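Reports » Funded Work » Clestik Settlement Advice Service » Second Progress Report

Clestik Settlement Advice Service: Second Progress Report to the Haddad Fund

Submitted by Ashley Dunmore, Service Manager
June 20, 2024

1. Purpose of the report

This report covers the second period of the grant made towards immigration and settlement advice in Stokevmont. It sets out work completed against the agreed plan, matters on which the Fund's guidance is sought, and the work intended for July.

2. Advice sessions

The service opened 37 new cases in the period. Most concerned applications to extend leave to remain, with a smaller number relating to family reunion and to the replacement of lost or expired documents. Of these, 17 have been closed and the remainder are in progress. Two were referred to a solicitor, as they fell outside the level at which our advisers are permitted to act.

Demand for evening appointments continues to exceed the places available. We have moved one daytime session to the evening and will review the change once it has run for a full quarter.
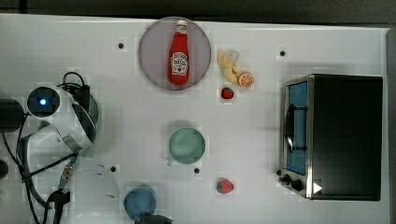
The English conversation classes attached to the advice service have continued at the Arero Centre. Attendance has been steady, and several learners first came to us through an advice appointment. The syllabus follows the topics that clients raise most often, among them letters from school, registering with a doctor and speaking to a landlord. The unit on shopping and meals relies on everyday words such as plate, ketchup and bananas, and tutors report that it suits those with very little English on arrival. A further unit on reading official letters is in draft and will be shared with the Fund when complete.

3. Changes in policy and fees

Changes to fees and income thresholds have added to the length of first interviews. Advisers must now check more evidence before a client can be told whether an application is likely to be worthwhile. We have revised our standard checklist and printed 100 copies of a plain-language guide for clients.

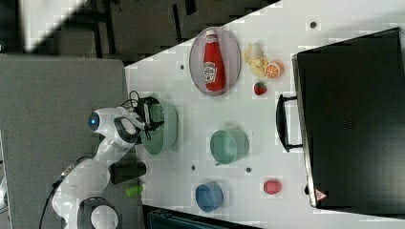 The guide is at present available in English only. Quotations for translation have been obtained and came in above the sum set aside in the original budget. We ask the Fund to consider whether the underspend on travel may be moved to this heading. No increase in the total grant is requested.

4. Staffing

The vacant post of part-time adviser has been filled, subject to references. Supervision of case files has been carried out monthly as required.

5. Work planned for July

Complete the review of open cases.
Issue the revised client guide at all sessions.
Submit the financial statement for the period, with receipts.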